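**Subject: Re: [handheld-kits] Brurel paired grippers, anyone using them?**
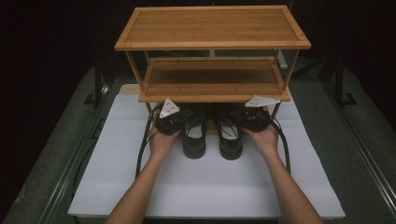
We've had the Brurel pair for 2 months now and I've been meaning to write this up, so thanks for the push! The short version is that I like them a lot, and I have a few gripes that you should hear before you send anyone money.

> We're a small shop looking at the Brurel hand-held pair for recording two-handed household tasks. The Nillness set is cheaper but the triggers felt stiff when I tried one. Does the Brurel tracking hold up when the hands are close together? And how bad is the cable situation? The sales page is a bit shy about it.

Tracking first. Each gripper has a white triangular plate on top with small dark dots on it, and the software works out the pose from those. With hands well apart it has been rock solid for us. With hands close together it's still good, as long as you don't roll one wrist so far that the plate faces away from the camera. We lose it for a moment when that happens, and the viewer turns the track orange so you know right away. (The old version just guessed. I much prefer orange.)

Our main task has been shoes and a rack. Glossy black leather lace-ups, a two-tier bamboo rack, a white foam board on the table. I picked shoes thinking they'd be an easy warm-up, and they are a wonderful test! You come at them from the sides, the laces get in the way, and the lower shelf takes away your headroom at exactly the wrong moment. If you're going to try a kit before buying, bring a pair of shoes.

We've logged some 600 takes on this one task so far. Once a new person has had an hour with the grippers they can do 60 takes in an afternoon without getting cranky, and I count myself in that. The body is compact and you curl your fingers under it, so the weight sits in the palm. My hands are on the small side and I had no trouble.

Cables: yes, there's one per gripper, and yes, you will notice them. Let each one drape down its own side of the board and never cross them. I tried taping mine to my sleeve, which was a mistake, as it tugged on every reach. Acheampong sells a clip-on strain relief that fits the Brurel plug, and it has been worth having.

> Also curious whether you calibrate every session or just leave it.

Every session. It's quick, and I'd do it again after lunch if anyone has bumped the table. The files load straight into Illex, by the way, with left and right already labeled. That alone saved me a whole evening of renaming.

Now the gripes:

- The finger pads wear faster than I'd like. We're on our second set.
- The manual's section on lighting is one paragraph long. Dark background, bright work area, and watch for glare on shiny leather.
- Export is slow on long takes. Keep them short and you won't care.
- Support is friendly, but they took 2 tries to send us the right mounting screws.

I haven't used the Nillness set beyond a quick demo, so I can't give you a fair side-by-side. If somebody here owns both, please chime in, I'd love to hear how the triggers compare after real use.

Happy to share our calibration notes and a handful of the shoe takes if you want to poke at the data before deciding. Just write to me off list and tell me which export format you'd like.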